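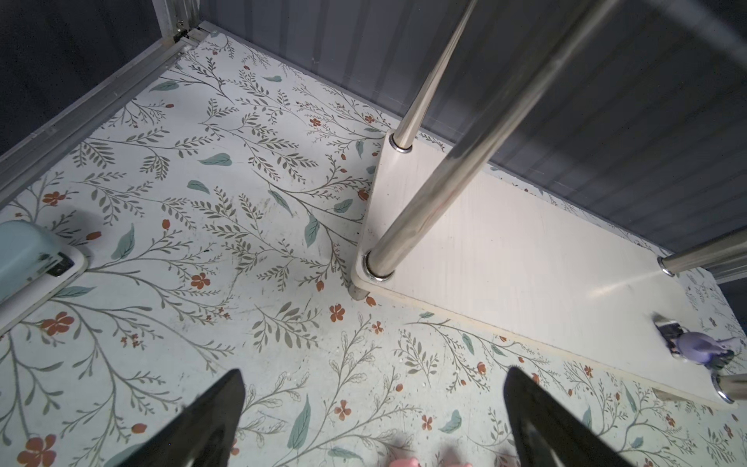 3. How households arrive at a sum insured

3.1 Setting and participants

Before we come to what people told us, it may help to say a little more about who they were and how we came to be sitting in their front rooms. The study was carried out in Pameton and in the villages on the Wudirmont side of the river, where home contents cover is still mostly sold through one long-established local broker, Gyamfi. The firm kindly agreed to put a letter from us in with its renewal papers. We sent 700 letters, all to people whose contents policy was due for renewal in July, and 487 of them came back with the short questionnaire filled in. This was a good deal better than we had hoped for, and we suspect that the stamped envelope had something to do with it.

The questionnaire asked for the sum insured as the householder remembered it, how that sum had been reached, and when it had last been changed. Of those who replied, 282 also agreed to a home visit, during which one of us (usually Cecilia Abubakari, who knows the area well) went from room to room with them and wrote down what it would cost to replace what was there. Visits took most of a morning or afternoon. Nearly all involved tea, and a fair number involved a second pot, so the field notes are fuller than the recording sheet strictly required.

3.2 Remembering, copying and rounding

We had supposed at the outset that most people would have reached their figure by some kind of adding up, however rough. Very few had. The commonest answer by far was that the figure had been carried over from the year before, and when we asked where the earlier figure had come from, the answer tended to be the year before that. One retired couple traced theirs back to the policy they had taken out on marriage, which had since been moved between two houses and had survived the arrival and departure of three children without being touched.

A second group had been given a figure by somebody else. Sometimes this was the broker, who would suggest a sum to suit the number of bedrooms, and sometimes a parent or a neighbour with a similar house. People in this group were often the most confident that their cover was right, and were a little taken aback when the visit suggested otherwise. We tried to be gentle about it.

The third group, and the smallest, had made a list. These lists were a pleasure to read. Some were kept in exercise books, one was on the back of a calendar, and a handful had been made with Drundora, the inventory tool that Gyamfi offers free to its customers. List makers came much closer to our own valuation than anybody else did, although they too had a habit of stopping once the large things had been entered. Televisions, sofas and washing machines were nearly always there. Bedding, curtains, shoes and the contents of kitchen cupboards were nearly always missing, and these add up to a surprising amount when they have to be bought again all at once.

3.3 The single-item limit

The policy sold in the area has a single-item limit of £600, above which an article has to be named on the schedule. We asked everyone we visited whether they knew of such a limit and, if so, what it was. Many knew that there was one. Hardly any could put a figure to it, and those who tried were as likely to go too high as too low. Bicycles, hearing aids and musical instruments were the articles most often found to be over the limit and not named. In several houses the owner had filled in the form for naming an article and had then put it somewhere safe, where it still was.

It would be easy to put this down to carelessness, but our notes don't really bear that out. People were on the whole careful with their belongings and could tell us a great deal about them. What they found hard was the step from knowing a thing to giving it a price, and then from the price to the paperwork. The wording on the form ("any article, pair or set") gave trouble to nearly everyone who read it aloud to us. Was a cello and its bow one article, or a pair, or a set? We had to ask the broker ourselves.

3.4 Small things and where they are counted

Small household goods raised a difficulty of their own. Each is worth very little, so people leave them out, and yet every home has a great many of them. Our recording sheet dealt with these by the drawer, box or shelf, with one replacement price for the whole. Abdul-Rahman Antwi, who prepared the sheet, argued for separate lines for toys, tools, books and kitchenware, and we were glad in the end that he did - toys in particular were left out even by parents who had listed everything else with great care. The toys heading takes in items of all sizes, from garden swings down to the sort of thing shown in Figure 2.

Figure 2. Two pink rubber toy pigs of different sizes, the smaller one standing on an off-white tabletop.

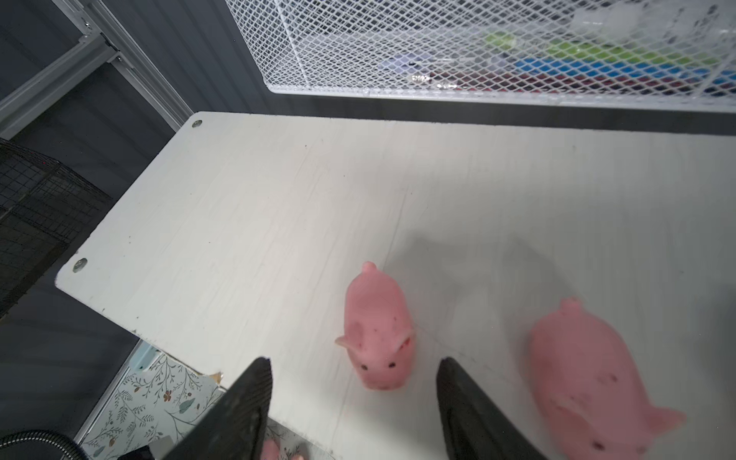 3.5 Limits of the visits

A word of caution is needed before the results are set out in full. The people who let us in were those willing to have a stranger look through their cupboards, and they may well be tidier, or simply more at home during the day, than those who said no. We did not go into lofts unless invited, and we took the householder's word for jewellery kept elsewhere. Prices were taken from shops in Pameton where we could find them, and from catalogues where we could not, so our valuations will be a little on the high side for anyone used to buying second hand. None of this changes the general pattern, but it should be borne in mind when reading the tables in Section 4.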